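# Prullel countertop toaster oven, cream finish

Tested over two weeks in May as a replacement for an older Bikent of similar capacity. Price paid was $129.
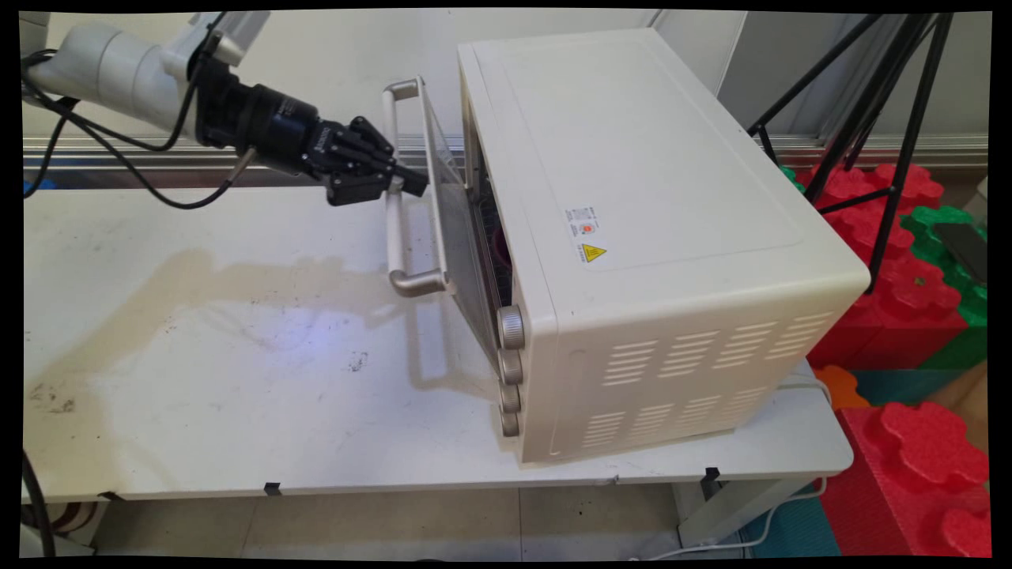

Iddrisu Nutsugah asked whether the door will stay put halfway or has to go all the way down. On my unit it holds at partial angles, though the hinge is stiffer near the closed position than I would like.

## Controls

Four round knobs in one stack beside the door, all in the same champagne-gray. The top one has a ridged metallic finish and is the easiest to grip. No display, no presets. The markings are legible, but the detents on the lower knobs are shallow and it is easy to overshoot a setting by one step.

## Door and handle

Bottom-hinged, tinted glass in a silver-gray metal surround. The handle is a long tube on short angled brackets, with enough clearance for a hand in an oven mitt. The tint hides browning more than it should - I ended up opening the door to check toast, which costs heat every time.

## Heating

With the dial at 400 °F, a separate probe on the middle of the rack settled slightly low and stayed there. Recovery after a short door opening was good. At 170 °F, the lowest setting I use, the swing was wider and I would not dry herbs in it. The back left corner runs hot. Rotate the tray once.

## Body

The top is flat and plain, and it wipes down easily. There is a yellow warning triangle near the front edge, under a small white label. Take it seriously: the top panel gets hot, and the flat shape invites people to park a plate there. Cream shows grease sooner than the black Funex I tested last year. The rack slides without catching, but it has no stop, so a heavy dish needs 2 hands.

## Verdict

Good for toast, reheating and small trays of vegetables. For low-temperature work, look at the Liao. I am keeping the Prullel, with an oven thermometer left on the rack.

- Tarun Garg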